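Can a robot clear a table yet, or is that still years off?

3 min read

Tülin Kurtuluş
Posted December 2024

I run the break room for a small packaging shop, Finthorpe, and I also do the cleaning up at home, so I think about trash more than most people. After every break there are wrappers and cans left on the table. My boss saw a demo and now wants to know if we could get a machine to do it. The job is to pick up whatever is trash, put it in the right bin, and leave phones, keys and half-full drinks alone. No mopping, no dishes. Is there anything I could buy that does this, or should I tell him to wait?

Plasero

Tell him to wait. I work on grippers, mostly the plain two-finger kind, and table clearing is harder than it looks. A sealed carton is easy because it has the same shape every time. A snack wrapper has a new shape every time it gets crumpled. It's shiny, so depth cameras get confused, and it weighs almost nothing, so you can't go by weight to tell if you still have it.
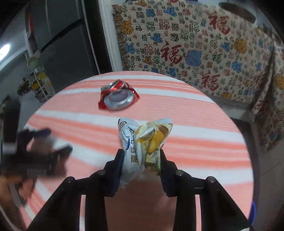 Two fingers can hold film fine once they have it. The trouble is getting there. If the wrapper is lying flat, the fingers slide over it or pinch the tablecloth along with it, and then the whole cloth moves. Cans are better, but a crushed one has sharp folds and no good pair of flat sides, so the grip can slip when the arm lifts.

The other half is deciding what is trash. We kept a set of 1,000 table pickups in August and the arm did well on the grabbing by the end. It still went for things people wanted to keep — a folded receipt, a bag with chips left in it. People also reach across while it works, so it has to stop and wait, and that eats up any time you saved.

Choo

Depends on your budget. We priced an arm for a sorting bench, and with the guarding and setup it made no sense for a job that takes a person up to 9 minutes a day. Put a bin at each end of the table, one for cans. That fixed most of it for us.

Rimelov

my robot vacuum eats wrappers off the floor so just push them off the table lol. it does choke on the big ones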